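Workwear Supply in Small Repair Garages
Student project report, Tutover program

Our group looked at how small garages buy shirts and shop cloths, and how late deliveries affect them.

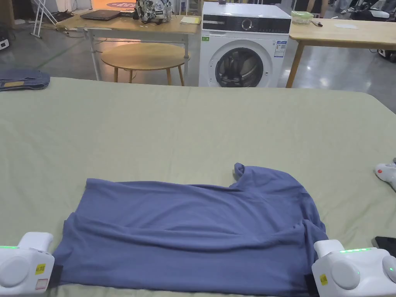
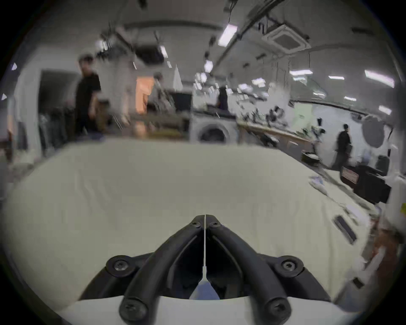 We mailed 100 garages in the Horkard area and received 30 usable replies. Most order through Ulo or Rao, the two local suppliers. A plain T-shirt, blue-gray like the one on the table in the first picture, was the garment most often reordered. Delivery took three weeks in July - longer than either supplier's stated time. Garages with no spare stock bought at retail and paid more per shirt.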